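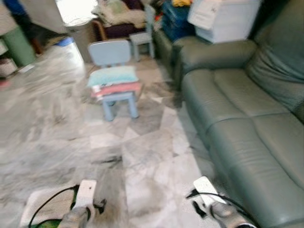 A morning at the Berna open house

By Laurinda Marinho
February

I have visited a brewery, two cheese cellars and a museum of locks for this column, and none of them made me take my shoes off. Berna did. Berna is a family house lent to the Sanach home-sorting project, which opens its doors twice a year so that people like me can watch other people's belongings being put in order. Tickets are free. The bus is the 18, and it stops at the wrong end of a long hill.

Mirela Toledo met me on the step with a cup of coffee and the rules. Visitors may look at anything, may ask before touching, and may not say "I'd just throw it all out". She has heard that one.

The living room is where the sorting happens, and my socks and I went straight into it. The floor is marble tile, white and grey with dark veins, laid on the diagonal, and it is handsome enough that you resent everything standing on it. There is a lot standing on it. The long grey-green leather sofa had its seat cushions clear, and I was told this was policy. The seating past its armrest had no such protection and was holding up a lidded white storage box, with something dark blue stacked beside it.

At the back, a maroon seat had vanished under a heap of beige and cream fabric. I asked what the heap was. "Undecided," said Mirela. Every house has an undecided heap, she told me, and the mistake is to start with it. You start with whatever is small and already folded, get a bit of a run going, and approach the heap after lunch.

I liked the children's chairs best. They are light blue plastic, with curved backs and stubby legs, and they had been promoted to side tables. The one in the middle of the floor carried folded cloth, mint green over a pinkish red. I have paid good money for occasional tables that did the job worse. A retired surveyor called Gilbert, who was on the same tour, asked whether one could sit on them. He was advised against it.

Mirela's method, so far as I could write it down while holding coffee, is that every pile gets one place to wait and one place to go, and nothing is allowed a third. The green bin, the grey one with the blue on top and the white basket all have their duties, which she explained to me twice. I nodded both times.

The talk afterwards came with a handout from Prultier, the shelving people, who had kindly printed a catalogue of 524 items for those of us who had come to learn about owning less. I took one. It is on my own undecided heap.

Tea was in the kitchen, with a very good lemon cake. The next open house is in the summer, mornings only. Wear decent socks.

2 comments | 18 shares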